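Dindholm House to open its service wing to visitors in September

The Tambridge Heritage Trust has announced that the service wing of Dindholm House will open to the public in September, following repair works lasting 20 months. The wing, built for the Bilgin family in the early Victorian period, has never before formed part of the visitor route.

Visitors will be able to see the kitchen, scullery, larders and servants' hall, together with a passage leading to the walled garden. The roof has been re-slated and 68 sash windows have been repaired by the joinery firm Forkuvari.
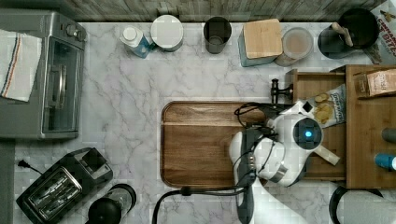 Guided tours of the wing will leave the stable yard at 11 a.m. and 2 p.m. and will last almost an hour. Each tour will end in the old kitchen, where guides will explain how meals for a large household were prepared over an open range. A toaster and a dish towel with thin red and blue stripes are ordinary enough sights on a worktop now, but in the 1840s bread was toasted on a fork before the fire and household linen was marked and counted by the housekeeper.

Neusa Teixeira, Director of the Trust, said: "The story of Dindholm has too often been told from the drawing room. We are grateful to the 3,000 members whose gifts made this work possible."

The historian Éabha Ó Riain has written a new guidebook to the wing, priced at £5 and on sale in the shop.

Entry to the service wing is included in the normal house ticket - places on tours should be reserved at the ticket office on arrival.

Press enquiries: Hatice Başaran, Tambridge Heritage Trust.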